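5 December 2023

Notebook, table and tableware, job 1589

Carrying on from the last entry, where the cups had only just been unpacked. Spent most of today at the big beige table by the pale wall, getting the cups and the plate settled and writing down what should have been written down in March when the first lot came in.

State of things this morning

The carton from Dudek is open and on the shelf in the back passage. It is marked 2000 cups, lot 3255. I haven't checked that and don't intend to. The inner sleeves are the thin clear kind that split down the side the moment they are pulled, so I moved the opened stack into the old bread bin with the lid on. Whoever takes from it next, please take from the bin and leave the sealed ones alone.

These are the Batis cups, the ones with the tan ribbed outside and a white inside. The base is white too. The ribs run up and down the cup. The smooth cups we had before were thinner in the hand and slid on the tabletop if you brushed past them. The Batis ones slide as well, a little less when they stand on the base and a little more when they stand on the rim. I think the rolled rim is simply harder and smoother than the edge of the base.

I pulled a few from the middle of a stack and looked them over under the desk lamp. One had a dent in the rim the width of a thumbnail, which I pushed out. It came back most of the way but the cup now rocks when it is turned over, so it went to the paint corner. Another had the ribbed layer lifting a bit at the side join. You can get a fingernail under it. It still holds water and I left it filled on the windowsill for the morning with a paper towel under it. Towel dry at noon, dry again when I emptied the cup. Wrote "join lifting, no leak" on the bottom and kept it.

Which way up

We have gone back and forth on this. For the table they go upside down, rim on the surface, white base up. Dust here is bad when the side door is open and the inside of the cup is the part that matters. It also makes them easy to see from the doorway, a white circle on top of a tan cup against the beige.

Against it: the rim is the part people drink from and it sits right on the table. So the table has to be wiped first, every time, and left to dry. I had a go at putting a folded napkin under each one and gave up on it. The napkin creeps, and the cup goes with it.

Wiped down with the plain soap mix, then water, then the dry cloth. No spray. The spray leaves a film that you can't see but you can feel it on the rim afterward, and it smells of lemon for a day.
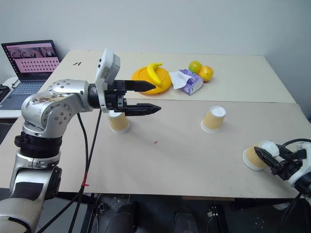
The tabletop

It is two pieces and always has been, but I had never written down how they differ. The rear panel is a slightly lighter cream and the front one is a grayer beige. The seam between them is thin and straight and runs left to right. The front panel is wider, and it has the curved edge on the left that everyone catches a hip on.

Ran a fingernail along the seam from end to end. It catches in one place toward the right, where the front panel stands a hair higher. A cup placed across the seam there sits level on its base but ticks when tapped on the rim. Same cup moved forward onto the front panel, no tick. So the cups stay on the front panel, clear of the seam, and that is now the rule for this job.

The seam also holds crumbs. Cleaned it with the edge of an index card, then the dry brush. More came out than I liked. A wooden toothpick works too but the tip breaks off and then that has to be got out as well. Do not use the scraper. There is already a scratch near the back from somebody using the scraper.

I tried the Tiltance pads under the legs again, the gray ones left over from the benches. The table had a slight lean toward the front. A pencil laid on the front panel rolled toward the edge in the morning and stayed where I put it once there was a single pad under each front leg. A second pad was too much and it rolled the other way. Left it at one. The box with the rest of the pads is in the drawer under the sink, behind the light bulbs.

It would be worth checking the lean again once the heating has been on for a full week. The floor in that corner moves a bit in winter. In the old Zesitau building we used to redo the pads every time the weather turned, and this floor is better than that one but not by much.

The plate

One plate out for now, the yellow one. I would have liked the white but it disappears against the cream panel when the light is flat, and twice last month somebody put a folder down on it. The yellow shows up from across the room.

Washed by hand. There is a faint ring on the underside that doesn't come off with soap and I am not going to chase it. Checked the edge for chips by running a dry cotton cloth around it slowly. The cloth snags on a chip long before the eye finds it. No snags.

It turns more easily than I expected when you nudge the edge. On a dry table that is fine. If there is any water under it, it floats off to one side. Dry the underside as well as the top before it goes down.

Spacing

I had the cups too close together the first time, all in a clump near the middle, and it was awkward to pick one up without knocking its neighbor. A hand needs room on both sides of the cup, more than you would think, since the fingers open wider on the way in than they are once they have hold of it. Moved them well apart. One to the left, one to the right of center a little forward of the seam, one nearer the front on the right. The plate is not in the way of any of them.

I did not mark the places with tape. Tape on this surface pulls a dull patch and we have two of those from the spring already. If the places need marking, use the soft pencil, small ticks, and wipe them off at the end of the day. The pencil comes off the front panel with a damp cloth. On the rear panel it takes a bit more rubbing.

Tried picking each one up by the ribbed part and by the base. By the ribbed part is better. The base end is the narrow end, and with the cup upside down that is the end that comes to hand first, so the habit is to pinch it there. It works, but the cup swings. Further down toward the rim it comes up straight. Squeezed hard, the side gives in and pops back with a noise. It left no crease on the first two or three tries. After a dozen or so there was a soft spot, and that cup has gone to the paint corner with the other one.
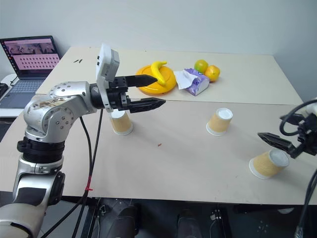
Cups rim down on the front panel, plate out, job 1589.

Light

The wall behind the table is plain and pale and throws a good deal of light back. In the afternoon the tops of the cups are brighter than anything else on the table. I turned off the strip nearest the wall and it was easier on the eyes. Kept it off. The switch is the left one of the pair and the label on it is wrong. I have crossed out the label but not made a new one.

Stacking

Did a quick stacking test at the end while the table was clean. Upside down, one over another, the Batis cups nest quickly and then hold. With the old smooth ones you could shake a stack and they would drop apart. These want a twist. With a stack as tall as a forearm the bottom one comes away with its neighbor nearly every time, and I ended up holding the inner one by the rim with a finger inside, which defeats the purpose of keeping them clean. Short stacks are better. The ribs rub against the inside of the next cup and leave a light tan dust if you twist back and forth a lot. Wiped it out with a dry cloth. It would be worth asking Dudek if that is normal for lot 3255 or if the board is just soft.

Left to do

Write a new label for the light switch.

Ask Dudek about the tan dust and about the lifting join. Keep the marked cup to send them if they want it.

Check the front legs again, pencil test, both panels.

Find out if the second yellow plate is still in the cupboard over the sink. The list says it is. I could only find the blue ones, and a saucer.

Order more of the soft cloths. The ones we have are leaving lint in the seam.

Bread bin lid doesn't close properly on the hinge side. Put a clip on it for tonight.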